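Two arm packing cell in the shop - grip keeps slipping on bottles

Started by lumi_c

lumi_c wrote:
OK so bench is finally bolted down at Todside, both arms talking to the same PC. Goal is dumb simple: bottle, cookie box, little yellow fruit thing, all into the tray. Right arm does bottles, left arm does the rest. Stock fingers on both for now.

Problem is the bottle. Ran it 14 times last night, dropped it 5. Always rotates nose down on the way to the tray. Force is at 6 in my config, going higher makes me nervous with thin plastic.

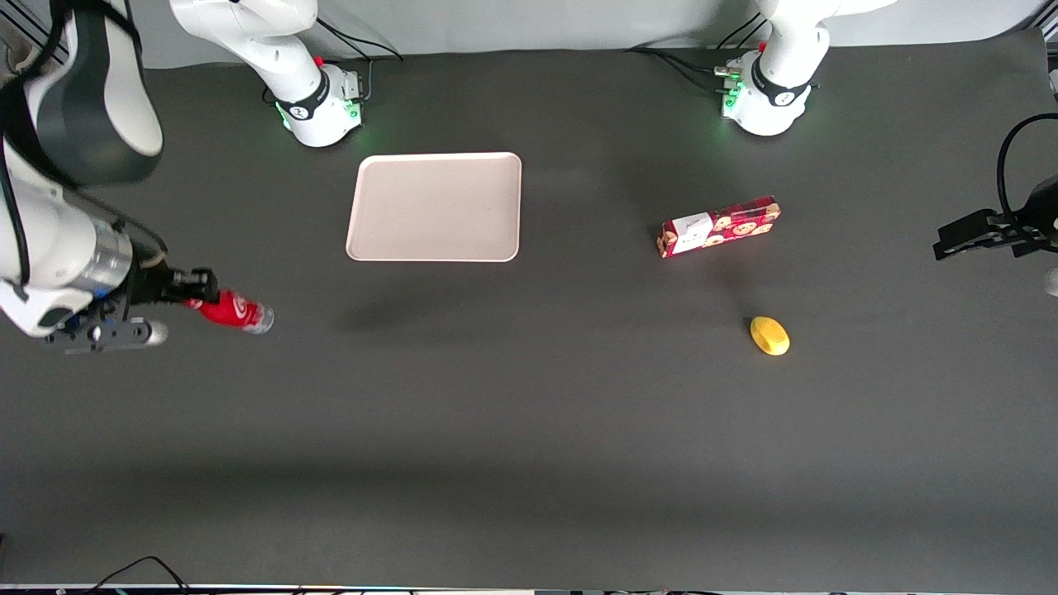

Todside Makerspace - Robotics & Automation Group

Red bottle is the troublemaker. Grabbing it sideways so I can lay it flat in the tray. Any ideas before I start printing fingers?

widham_dave wrote:
Print the fingers. Flat jaws on a round bottle = two contact lines and thats it. V groove, TPU pad, done in an evening.

rustis wrote:
Disagree. Fingers are the last thing I'd touch. Where's your grasp point vs center of mass? If the bottle is part full the weight moves when you tip it, no finger shape is going to save you. Try it empty first.

lumi_c wrote:
Part full, yeah. Hadn't tried empty. Will do.

widham_dave wrote:
So the fix is she only packs empty bottles? lol. V groove handles both.

rustis wrote:
No, the fix is find out what's wrong before cutting plastic. Also what accel are you running? I had the same droop at home, cut the wrist speed in half and it went away. Zero parts.

sima77 wrote:
Off topic but watch your cables. I see a loop coming up over the front edge of the table, lower left. Snagged one exactly like that on my old setup and it took the connector with it. Zip tie it under.

lumi_c wrote:
Ugh yes, that one's been on the list. Tonight.

sima77 wrote:
Also how are you picking the cookie box? It's sitting diagonal, are you reading the angle or just hard coding?

lumi_c wrote:
Hard coded right now, I put it down on tape marks and then pull the tape. Camera angle stuff is a September problem.

rustis wrote:
Then don't judge the left arm at all yet. One thing at a time.

lumi_c wrote:
Update - empty bottle, same speed, 7 runs, no drops. Filled it back up, halved the wrist speed, dropped it once in 7. So rustis gets most of this one. Still printing the V fingers tho, one drop is one too many.
- Luminița Ciobanu

widham_dave wrote:
I'll take it. PM me, I have a file for the fingers, you'll need to change teh hole spacing.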